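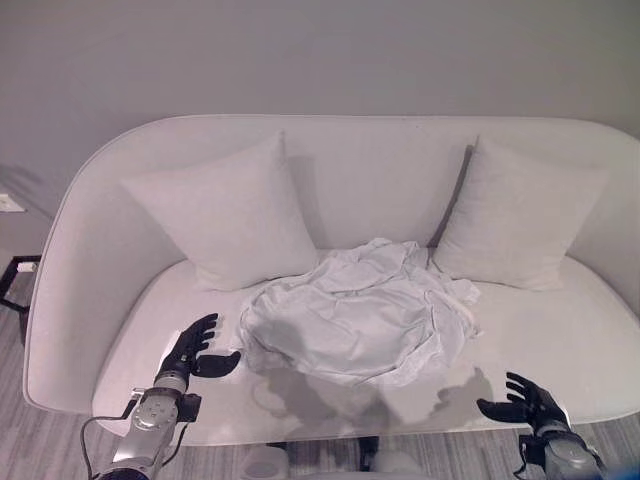

Workshop > Builds > Wirnumdale > Notebook

February, 16:40. Taras Zinchenko

Cloth on the sofa again. White on off-white, which the vision side regards as a personal insult. Started with the cloth between the two cushions, both hands hovering, fingers slightly bent on the left and spread on the right.

Depth threshold was at 600 from last month. At 2,000 it found the cloth. At 3,000 it also found the right-hand cushion and wanted to fold that. Left it at 2,000.

The hands' own shadows on the seat still get outlined as fabric. Tried masking them and lost the hem. Put the hem back.

Left wrist cable loops out too far for my liking. Reroute before anything else moves, and clip it this time, Taras.

Grip force 100 for now. Thumb offset still in Horobets's old file, wherever that is.

Comments

Horobets: It's in the folder called "new".

Drovosside: Have you considered a darker cloth?

Taras Zinchenko: I have considered a darker sofa.

Drovosside: Henholm has a brown one going. Bring a van.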